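Unit 7. Working rules for cells that handle cloth and other soft goods
Course notes, Applied Robotics II. Revised November 2020
Prepared by Nia Gough, with additions by Lindiwe Swanepoel

7.1 Why soft goods get their own rules

Most of what was covered in Unit 6 assumed a rigid part: known shape, known grasp point, known position after the gripper closes. Cloth meets none of these assumptions. It folds under its own weight, hides its own edges, and can be held well at one point while the rest of it does something else. The general safety requirements for the cell still apply in full. The rules below are added to them. 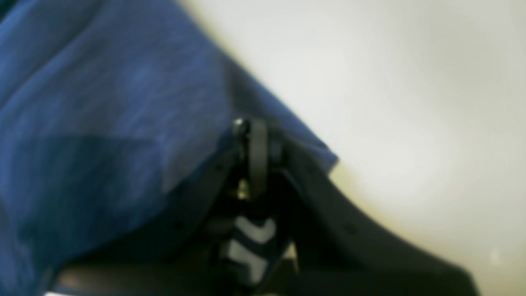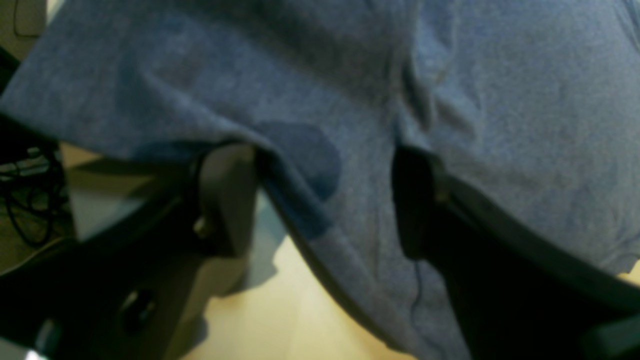 Figure 7.1. Blue cloth and black gripper at close range, two wrist views. The second also shows the tabletop and cables on the floor beyond its edge.

7.2 Terms used in this unit

Grasp point: the place on the cloth where the fingers are meant to close.
Free cloth: all of the cloth outside the fingers, whether it lies on the table or hangs.
Occlusion: loss of sight of the grasp point, the fingertips, or the edge of the cloth. In soft goods work the usual cause is the cloth itself.
Snag: any contact between free cloth and a part of the cell that is not meant to touch it.

7.3 Risk assessment

The assessment is done for the task as well as for the machine. A cell that was assessed for handling blocks must be assessed again before it handles cloth, even if no hardware has changed. Students often skip this step on the grounds that cloth is light and harmless. The cloth is light. The hazards come from what it does to the machine and to the view of the machine.

At a minimum, the assessment must cover:

a) Entrapment in the gripper. Pivots, links and screw heads on a finger mechanism can catch a hem or a loose thread. A caught hem will follow the arm, and so will a hand that is holding it.
b) Drag. A large piece of cloth can pull other items off the table.
c) Occlusion of the wrist camera. See 7.5.
d) Cables on the floor. Cloth that passes the edge of the table can reach them.
e) Manual resets. In most cloth tasks a person lays the piece out again between runs, so people enter the work area far more often than in rigid part handling.

Item (e) is usually the largest contributor to risk in a teaching lab and is the one most often left out of student reports.

7.4 Work area

7.4.1 The table must be cleared of everything the task does not need before the arm is enabled.

7.4.2 The plain tabletop should differ clearly from the cloth in lightness. Contrast in color alone is not enough, as it may be lost under changed room lighting.

7.4.3 Cables should be routed away from any side of the table where cloth may hang. Where this is not possible, they must be covered or tied down. A tangle on the floor counts as a finding in the lab inspection.

7.4.4 The lighting used for a set of runs must be written in the log. Folds throw shadows, and a shadow along a hem is easily taken for the hem.

7.5 Wrist camera

A camera at the wrist sees the fingertips at close range and little else. This is useful for judging the grasp and poor for judging the cell. Two rules follow.

First, the wrist view must not be the only view used to decide that the area is clear. The operator needs a direct line of sight or a second fixed camera.

Second, the focus distance must be set with the task in mind. Hardware very near the lens will be blurred in most setups, and this is acceptable if the grasp point can still be judged. It is not acceptable to read wear, loose screws or finger damage from such a view. Inspection is done by eye, with the arm disabled.

7.6 Gripping

7.6.1 Start with the lowest force setting that holds the cloth, and raise it in steps. Record the final value.

7.6.2 Finger surfaces must be checked for burrs at the start of each session.

7.6.3 A closed gripper is not proof of a grasp. Thin cloth may change the finger opening by less than the sensor can resolve, so a second check is required, such as a short lift followed by a camera check.

7.6.4 If cloth has caught on the mechanism, stop, disable the arm, and free it by hand. Do not open and close the gripper to shake it loose — this tends to draw the cloth further in.

7.7 Worked case: the Tradbridge cell

The Tradbridge training cell uses an Ereck gripper controller on an RS-485 link and a Teuber arm. Issa Bataineh logged 4000 grasp attempts on it for his project. His first log recorded only success or failure, and it could not be used to tell a missed grasp from a slipped one. The revised log has 16 fields per attempt, among them force setting, cloth type, lighting, and whether a person entered the area before the next run.

Gearóid Ó Gríofa reviewed the assessment and asked for two changes: a hold-to-run control during resets, and a lower arm speed whenever free cloth extends past the table edge. Both were adopted. Cycle time rose by about 2 seconds.

7.8 Before the lab session

Read 7.3 to 7.6 and complete the assessment form for your own task. Forms go to Meirion James before the arm is enabled. A form that lists no reset hazard will be returned.

Further reading: Unit 6, sections on protective stop and reduced speed; the Drullix logging guide, in the lab folder.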